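[Mudton-hall] Re: Floor of the main room, sanding or replacing

From: Viorica Dervishi
To: Mudton-hall list
Subject: Re: [Mudton-hall] Floor of the main room, sanding or replacing

Arben Jurić wrote:

> I went round the main room with Zorica after the August dance and
> we marked the boards that move. Most are along the kitchen wall.
> The rest of the floor is dull and scratched but sound underfoot.
> Begović quoted us for taking the lot up and I think we should
> accept. If we sand now we will be paying again before long.
> Does anyone know how thick the boards are?
>
> Arben

Arben, thanks for doing this. I have the old papers in the blue folder and can answer part of it.

The boards were laid when the stage was moved to the north end. The invoice says pine, tongue and groove, and gives no thickness. Slavica lifted the hatch by the radiator last winter and measured 2 cm at the edge, which leaves enough above the tongue for one more sanding if it is done lightly. It has been sanded once already as far as I can tell from the accounts.

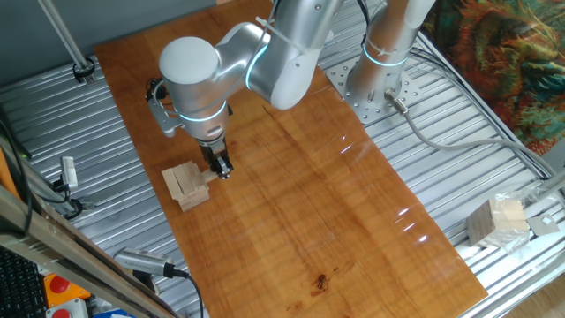 The loose boards along the kitchen wall are a separate matter. They were loose before the last sanding and were nailed down again then. I think the joist underneath is the trouble, and new boards on the same joist will go the same way. I would like somebody to look at that end from below before we accept any price. The crawl space door is behind the stacked chairs and the key is on the hook with the meter cupboard key.

On cost, the quote from Begović is for 72 square metres. That leaves out the strip in front of the stage and the passage to the toilets, so please ask them to quote again for the whole area. The sanding price from Natska does include both, so at present we are not comparing the same thing.

On the finish, there are two views and I will put both. The dance group wants a hard varnish because oil marks when shoes are dragged across it. The playgroup asked for something less shiny, as the glare from the ceiling lights bothers them in the mornings. Natska offer a matt varnish which they say wears as well as the gloss. It needs the room shut for longer between coats. I have asked them how much longer and have had no reply yet.
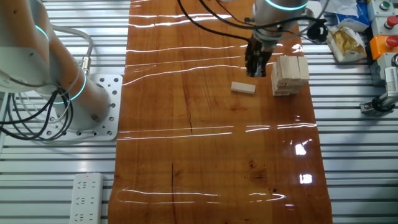 Page last changed: August, 16:20

Cracks are the other question people have asked me about. Small cracks along the grain can be left alone or filled before varnishing. Filler in a gap between two boards tends to come out again when the heating goes on, and Pin-yu Hsiao tells me the hall in Orkirville had theirs done that way and regretted it. I would leave the gaps and fill only knots that have dropped out.

So my suggestion is:

- look at the joist at the kitchen end first
- get a second quote from Begović for the full area
- ask Natska for a date and the drying time in writing
- decide at the next meeting

The floor fund stands at 416 and the raffle added 263, which I have not yet paid in. Neither quote is covered by that, so we will need to talk about the grant form as well. Zorica, do you still have last year's copy?

Viorica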